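Ticket 308 – Stock list won't match the shelf, small boxes keep merging
Area: Wododska, ground floor workroom
Software: Pallamon stock list, Brito label printer
Status: closed, with one thing left over

I'm writing this up as I go because the last time the stock list went weird I fixed it, felt very clever, and then couldn't remember a single thing I'd done. So apologies for the rambling, I'm typing between trips to the shelf.

The problem. Pallamon says we have 97 items in the small-box category. The shelf says otherwise! Every time I add a boxed item that's the same size and color as one already in there, the list asks if I want to "tidy similar entries," and if you hit Enter a bit too fast (me, every time) it squashes the two into one. The notes from the second box vanish and so does its shelf number. I noticed when I went looking for a box that the list swore was on the bottom shelf, and it was sitting on the white table right in front of me.

Step 1. Restarted everything

Closed Pallamon, opened it again, same number. Restarted the computer, same number. Turned the Brito off and on too, which made no sense as a fix but it did spit out a label that had been stuck in the queue since before lunch. I stuck that one on my coffee mug.

Step 2. Blamed the lights

My next theory was that the scanner was misreading labels under the ceiling lights. The labels we buy are a bit shiny and I've had trouble with glare before, mostly on the tall shelf by the door. I tried scanning with my back to the window, then crouched down, then holding the label at a silly angle. Every one scanned fine on the first go. So that's the lights off the hook, and about half an hour gone.

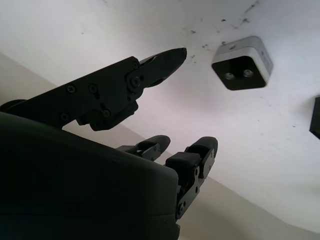
Step 3. Checked the category settings

Found it! Under Settings, then Categories, then the little arrow you'd never think to click, there's a box marked "Match on size and color." It was ticked for small boxes and for nothing else. I think it came on with the update in August but I can't prove it. With that ticked, Pallamon doesn't look at the printed name at all. It sees a black box of a certain size and decides it has met that box before.

I unticked it, saved, went out, came back in. Still unticked, good. Then I re-entered the 2 boxes that had been giving me the most grief and Pallamon kept them as separate lines. No pop-up, no tidying.

Step 4. Fixed the names

Unticking the setting doesn't bring back what was already merged, so I had to go through the old entries by hand. Most were easy enough. The hopeless ones were the ones I'd typed in as "black box, small" back when I was in a hurry, and there were more of those than I'd like to admit.
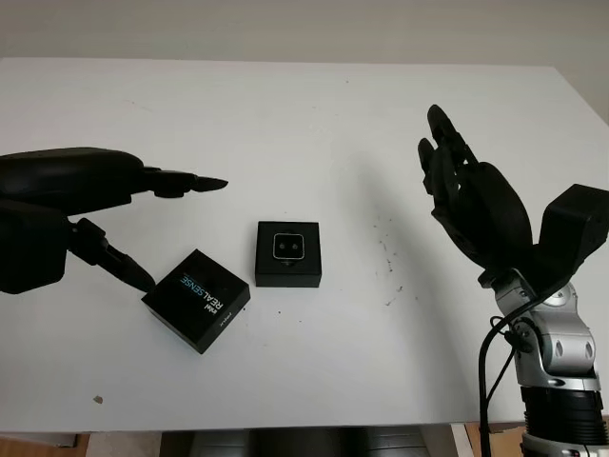 My new rule for the name field is that it has to say something you could check from across the table. Color is useless for this, half of what we store comes in black. So if there's a name on the lid, that goes in first, word for word, like "intel REALSENSE" in white and blue. If what you notice is the thing itself, then I write that down instead – "small square device, silver rim, two round lenses side by side" is long but you won't mix it up with anything. I've also added a line for where the label goes. Near a corner of the top is my favorite, the way the small white one sits on the REALSENSE box, and then the name stays readable.

Step 5. Printed new labels

The Brito only jammed once. I used the Truteck matte roll this time and I like it a lot better, it peels in one piece and you can write on it with an ordinary pen. The shiny roll is in the drawer if anyone wants it.

Left over: the export still uses the old category names. I've put that in as its own ticket.

Comments (3)

shelfgoblin
Same tick box was on for our cable bags! Everything gray had turned into one very large gray bag. Thanks for this.

reader from upstairs
Does unticking it slow down the search? Ours is slow enough already.

ticket author
Not that I've noticed, but our list is pretty short. Try it on one category first and see how you get on.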